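Speaker notes – "Why I fell for steamed puddings"
Skiltstead village hall, 2 Sep 2023
Gobnait Ó Conaill

Slide 1. Wait for the tea queue to settle. Say hello, thank Carroll for the loan of the projector.

Start with the school dinner question: hands up who still remembers the jam one? Let people shout out. Someone always says spotted dick, so have the currants story ready (keep it short this time).

Slide 2. My grandmother's notebook. It has 76 puddings in it and I've now made every single one! Took me from one April to the next and I loved nearly all of it. The carrot one is wonderful. The tapioca one I'd happily never see again. Read out her note in the margin: "Good, but not for visitors."

Slide 3. How steaming works, quick version. Gentle wet heat, no crust, so the sponge goes on rising long after an oven would have set the top. That's where the softness comes from. Pleat the paper – show the pleat with the sheet of A4 in my folder, and pass it along the front row.

Slide 4. The basic mix. Equal weights of butter, sugar, eggs and flour, then a spoonful of milk until it drops off the spoon. Weigh the eggs in their shells first and match everything to that. People write this bit down, so slow down and say it twice.
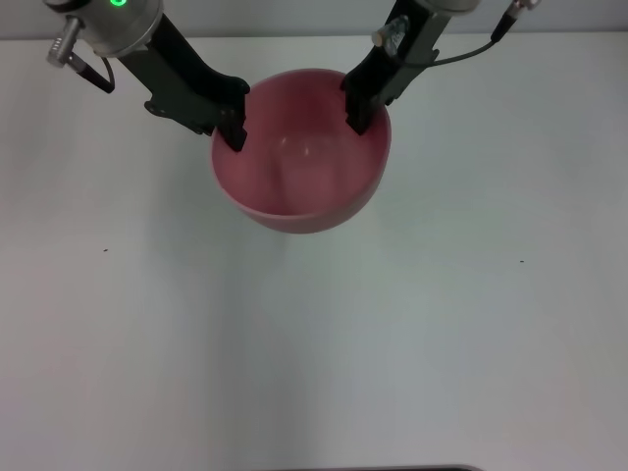

Don't beat it hard once the flour is in. Fold, and stop while you can still see a streak or two. I spent years overdoing this and wondering why mine came out like bath sponge.

Slide 5. Timing. 2 hours for the big one, and top up the pan from the kettle, never from the cold tap. Tell the boiled-dry story from Pakden – the smell, the smoke alarm, my aunt in her dressing gown with a tea towel. Pause for the laugh.

Slide 6. Custard. I could talk all night, so watch the clock! Yolks, sugar, warm milk, low heat, keep stirring. If it starts to catch, lift it off and whisk like mad. Powder is fine too and I will hear nothing against it.

Slide 7. Where to go next. Mention the 6 easiest puddings on the handout, syrup first, then lemon. The ginger one needs a day's rest in its wrapping before you warm it through, and it is so worth the wait.

Questions. Likely ones: microwave (yes, but eat it straight away), suet (own talk, next year), freezing (wrap it well).

Tasting plates are on the side table, lemon on the left, nuts in the date one. Ask people to leave the spoons in the sink.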